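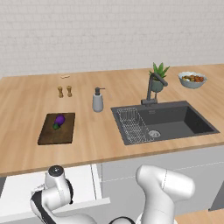
Salz- und Pfeffermühle auf der Arbeitsplatte

Der Nachtzug nach Kiltirgate

In Bradthorpe stiegen wir um, mitten im November, und ich war so glücklich, dass ich den falschen Koffer nahm! Er sah aus wie meiner, braun, mit kaputtem Griff, nur roch er nach Anis. Der Zug fuhr schon an, also setzte ich mich ans Fenster und machte ihn auf. Darin lagen 1.000 Briefmarken, alle gleich, alle mit demselben Leuchtturm, und ein Zettel: »Bitte vor der Flut abgeben.«

Was für eine Nacht! Draußen flogen die Salzwiesen vorbei, der Mond hing so tief, dass die Schafe Schatten warfen, und der Schaffner sang (wirklich, er sang!) zwei Strophen von einem Lied über Heringe. Fünf Stunden bis zur Küste. Ich schlief keine Minute.

In Kiltirgate stand das Wasser bereits an der Treppe. Oben im Leuchtturm brannte Licht, und jemand winkte mir mit meinem eigenen Schal.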